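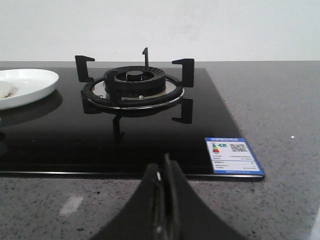
My sister's reply when I posted that I was cleaning the stove this month was that vinegar dulls black glass and I should stick to dish soap. A few of you asked what I use, so I'll put it all in one thread.

Dish soap and hot water. Pan support and cap come off and soak in the sink for 10 minutes.

Glass gets a damp microfiber cloth, then a dry one. Streaks show more on black than they ever did on my old white enamel top.

For burned-on spots I use the Brinico paste, small dab, 8 minutes, wipe. I keep it off the metal trim.

The slots on the burner crown get a dry toothbrush. No toothpicks, the tips snap off in there.

Granite is separate. Stostis spray, and I do the strip along the wall last.

Dry the cap all the way before it goes back on. Mine clicked 12 times one morning before it lit.

Paste is at Wurkent, next to the sponges.

Last updated: November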